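Ravside Open Day, or how I spent a Saston morning looking at trays

I should say up front that I don't trust organising as a business. People who sell boxes have an interest in you believing your drawers are a moral problem. So when a friend forwarded the notice for the Ravside open day in August, with its promise of "a hands-on look at better sorting for home, clinic and workshop", I went along mostly to be annoyed by it.

Ravside is in the old part of the Saston industrial estate, behind a tile wholesaler, and the signage is hopeless. I drove past it twice. Parking was on the grass verge, and someone had laid out witches hats in a pattern that made no sense to anybody trying to reverse. Entry was 10 dollars, which I thought was a bit rich for the privilege of being sold to, though it did come with a coffee. The coffee was decent. Credit where it's due.

Doors opened at 9.30 and the welcome talk went for 40 minutes. I have nothing kind to say about it. We were told that the catalogue now runs to 1,037 items, and this figure was put up on a slide in purple and left there, as if we might want to copy it down. If you need 1,037 different things to put things in, I would have thought the system had got away from you. The man beside me fell asleep around the slide about lids.

After that we were let loose in the hall, and matters improved.

The first room was all drawers. Kitchen drawers, mostly, done up with inserts for cutlery and spice jars and those little clips for bread bags. Every drawer had been filled by somebody who owned four matching teaspoons and no takeaway menus. I pulled one open and it ran beautifully, but so would mine if it had nothing in it. I asked whether there was a display with a normal family's drawer, with the dead batteries and the birthday candles, and was told that was an interesting idea. I took that as a no.

The second room was workshop storage and I'll admit to coveting a few things. The Tondo wall rails are heavy, dull and well made, and the bins lock on with a proper clunk. They are also dear. I priced up what I'd need for the shed and it came to more than the contents of the shed, so the screws will be staying in their jam jars for the time being.

Next door they had the Maruyama range, which is the one everybody at the open day seemed to be talking about. It is a series of small compartment trays in bright colours, and the pitch is that you sort by colour and never have to read a label. I have doubts about this. Colour sorting works on the day you set it up. By the second week somebody else in the house has put the sticky tape in with the bandaids, and now you have a very cheerful tray with sticky tape in the wrong bit. When I raised this, I was told that households "grow into the habit". Mine has had a colour-coded bin system for years and there are still yoghurt tubs in the green one.

There is also the matter of two compartments in the same colour. The tray on the sorting table had green at either end and orange in between, so presumably you say "the left green" and "the right green", and you are back to needing a label. I looked for a sheet explaining it and didn't find one.

The sorting table itself was the best part of the day, and I say that grudgingly. It had patterned walls, blue panels and pale stripes with drawings of plants on them, which seemed a lot of decorating for a place to put a tray. But the odds and ends laid out on it were closer to real life than anything in the drawer room. A stethoscope, a zip pouch in pale mint, a little white bottle with a green cap. Wires hanging out of the orange compartment, and a loop of black cable in one of the greens. That, at last, looked like a surface I recognised.

It also showed up the limits of the product better than I suspect Ravside intended. Cable is the enemy of every tray ever made. You can put it in, but it doesn't want to stay in, and the thin yellow wires were already over the side and down on the tabletop. As for the stethoscope, it was lying coiled on the table by itself, and I'd be curious to know which compartment it is supposed to live in. My sister is a nurse and hers lives on the hook behind the laundry door. No tray required.

The pouch I liked. I have always been a pouch person. You can zip up a mess and carry it to another room, and no tray will let you do that. I asked if the mint one was for sale and was sent to the shop, where they had other colours but not that one.

About the shop. It is between you and the exit, naturally, and it was crowded. There was a two-for-one offer on the Maruyama trays, and people were going out with armfuls of them. I counted myself above all this and left with 2 trays, both for the bathroom cabinet, where they are currently holding sunscreen, nail scissors and a cable I can't identify.

Would I go again? Probably not for 10 dollars, and certainly not for the talk. If you do go, skip straight past the slides, give the kitchen drawers a miss and spend your time in the Tondo room and at the sorting table. Wear something warm as well – the hall has a concrete floor and the heaters were all up the front near the lectern. There's a bakery on the corner as you come back out to the main road, and the vegetable pasties were nearly sold out by noon.

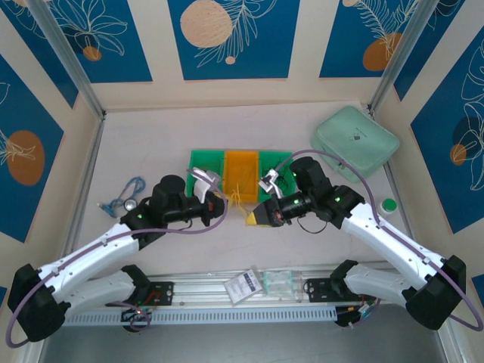

The sorting table at Ravside, with the green and orange tray in the middle and the stethoscope off to the left.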